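Banca de pesagem de envelopes: notas sobre o conjunto

Versão 4 do texto. Mantido por Valentyna Onyshchenko e Gualtiero Grasso. Correções e dúvidas devem ser enviadas pela lista do projeto Hodunura.

Este ficheiro acompanha as gravações feitas na banca de pesagem de envelopes plásticos de expedição, no armazém de Bistosville. Explica como a banca está organizada, que objetos entram no trabalho, como estão escritas as anotações e que problemas já conhecemos. Quem só precisa do formato dos ficheiros pode saltar para a secção "Organização das pastas".

Banca, balança, caixa verde e envelopes: 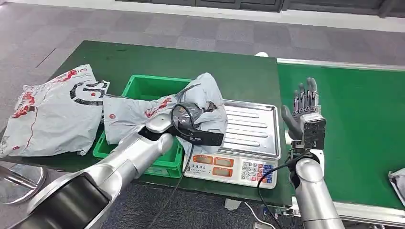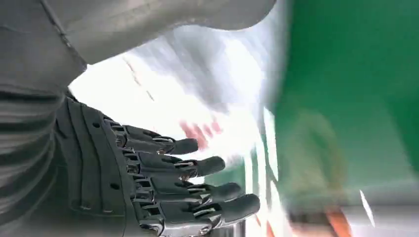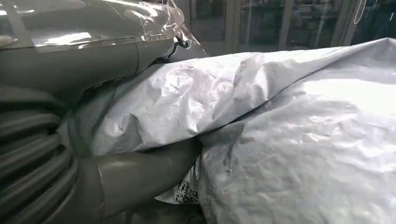
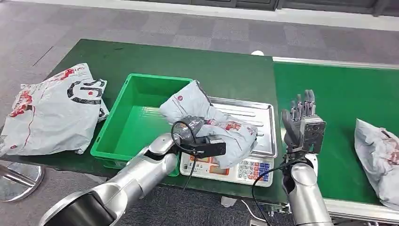 O trabalho na banca

A tarefa é a mesma em todo o conjunto. Um envelope é colocado no prato da balança, fica ali até o peso estabilizar e segue depois para o tapete. O peso é registado pelo sistema do armazém e não faz parte dos dados distribuídos. Quando o envelope escorrega do prato ou fica apoiado noutra coisa, a pesagem é repetida, e a repetição conta como tentativa separada dentro do mesmo episódio.

Um envelope cheio é fácil de assentar. Um envelope quase vazio dobra-se, prende-se nas bordas do prato e às vezes encosta na caixa ao lado, o que altera a leitura. Por isso o conjunto distingue entre "no prato" e "assente". A primeira etiqueta quer dizer que alguma parte do envelope toca no prato. A segunda exige que nada mais o sustente. Na primeira versão havia uma única etiqueta, e os resultados eram difíceis de interpretar.

Objetos

Mesa. Tampo verde, encostado ao tapete transportador, também verde. A passagem entre os dois faz-se à direita da balança. A altura da mesa não mudou durante as gravações.

Balança. Corpo branco, prato de aço inoxidável com rebordo, painel frontal com mostradores alaranjados e teclado. Os dígitos nem sempre se leem nas imagens, e não recomendamos tentar recuperar o peso a partir delas. As teclas não são usadas durante os episódios. A tara é feita antes de começar.

Caixa. Plástico verde vivo, retangular, aberta em cima. Fica entre a zona de espera e a balança e serve para os envelopes que precisam de nova etiqueta. Na maioria dos episódios continua vazia do princípio ao fim. Como está muito próxima do prato, é nela que os envelopes mais vezes se apoiam sem querer.

Envelopes. Plástico cinzento-claro ou esbranquiçado, com impressão vermelha e, em alguns, letras ou logótipos pretos. São envelopes de correio comuns, reutilizados muitas vezes. Com o uso ganham vincos que não desaparecem, e dois envelopes do mesmo modelo podem comportar-se de forma diferente. O conjunto usa 39 envelopes, numerados numa lista à parte (envelopes.csv), com tamanho nominal, tipo de enchimento e estado.

Enchimento. Roupa dobrada, cadernos, pequenas caixas de cartão ou nada. Os envelopes vazios têm o código V0 na lista. Nenhum contém objetos frágeis ou líquidos.

Estado dos envelopes

Maksym Nazarenko reviu a lista inteira em outubro e atribuiu a cada envelope um de três estados:

novo: sem vincos fortes, aba colada
usado: vincos visíveis, aba colada
gasto: vincos fortes, aba descolada ou plástico esticado num canto

O estado é o da data da revisão. Não foi atualizado episódio a episódio, e um envelope classificado como usado pode já estar gasto nas gravações mais recentes. Quando a diferença for importante, é melhor anotar de novo. Retirámos 9 envelopes depois da revisão porque o plástico se tinha rasgado. Continuam na lista, com a coluna "ativo" a zero, e aparecem nas sessões mais antigas.

Organização das pastas

O conjunto está dividido em 19 sessões. Cada sessão tem a sua pasta, com o nome da sessão e nada mais. Lá dentro:

episodios/ — as gravações, uma subpasta por episódio
anotacoes.csv — uma linha por acontecimento anotado
envelopes_sessao.txt — os números dos envelopes usados naquela sessão
notas.txt — observações livres de quem estava na banca

O ficheiro notas.txt vale a leitura. Foi escrito à mão durante o trabalho e tem abreviaturas que não uniformizámos: "env" é envelope, "cx" é caixa, "rep" é pesagem repetida, "tp" é tapete. Há notas em português, ucraniano e francês. Não foram traduzidas.

Cada episódio tem vistas tiradas de cima e vistas próximas. As vistas próximas mostram frequentemente só uma parte do envelope, com reflexos fortes no plástico. Nem sempre é possível identificar o envelope por elas, e nesses casos a identificação vem da vista de cima ou da lista da sessão.

Colunas de anotacoes.csv

episodio: número do episódio dentro da sessão
inicio, fim: em segundos, a partir do começo da gravação
envelope: número na lista geral, ou "?" quando não foi identificado
acontecimento: um dos valores abaixo
anotador: iniciais

Valores possíveis para o acontecimento:

em_espera: o envelope está na mesa, sem contacto com o prato
no_prato: alguma parte do envelope toca no prato
assente: o envelope está sustentado só pelo prato
apoiado_caixa: toca no prato e na caixa ao mesmo tempo
caiu: saiu do prato sem ir para o tapete
no_tapete: o envelope está pousado no tapete

Os valores "no_prato" e "apoiado_caixa" podem sobrepor-se no tempo. Os valores "assente" e "apoiado_caixa" não podem, e o verificador dá erro se isso acontecer.

Anotação

As anotações foram feitas por Radymyr Tkachuk e Pascal Royer, cada um com metade das sessões. Quatro sessões foram anotadas pelos dois para comparar critérios. A maior divergência estava no momento exato em que o envelope passa a "assente". O Pascal marcava quando o plástico deixava de mexer; o Radymyr, quando deixava de haver contacto com qualquer outra coisa. Ficou o segundo critério, e as sessões do Pascal foram corrigidas. Pode haver restos do critério antigo. Se encontrarem um "assente" que começa tarde demais, é provavelmente isso.

Problemas conhecidos

O brilho do plástico apaga a impressão em muitas vistas próximas. Métodos que dependam do logótipo para seguir o envelope vão falhar nesses trechos.

Os envelopes pendurados na borda da mesa foram anotados como "em_espera", mesmo com uma parte fora do tampo. Chegámos a pensar numa etiqueta própria e não a criámos.

Na sessão Zhuravel, a caixa foi deslocada entre episódios e a posição não ficou registada. As anotações estão corretas, mas a geometria da banca não é comparável com a das outras sessões.

Na sessão Lolum faltam as notas livres. O ficheiro existe e está vazio.

Alguns episódios começam com um envelope já no prato. Nesses, a primeira linha tem início igual a zero e não deve ser usada para medir tempos de colocação.

Há até 4 envelopes à vista no mesmo momento. A coluna "envelope" refere-se sempre ao que está a ser anotado naquela linha, e os outros só têm linha própria se houver algum acontecimento a registar.

Utilização

O conjunto foi pensado para estudar a colocação de objetos moles numa superfície pequena e a deteção de apoios indesejados. Não serve para estudar leitura de etiquetas de morada, que foram retiradas dos envelopes antes das gravações, nem para calibrar balanças.

Ao publicar resultados, indiquem a versão do conjunto e digam se os envelopes inativos foram incluídos. Os números mudam bastante de um caso para o outro.

Alterações desde a versão anterior

Separação de "no_prato" e "assente" estendida às sessões antigas.
Coluna "ativo" acrescentada a envelopes.csv.
Correção dos tempos de fim em episódios com pesagem repetida.
Lista de abreviaturas das notas incluída neste ficheiro.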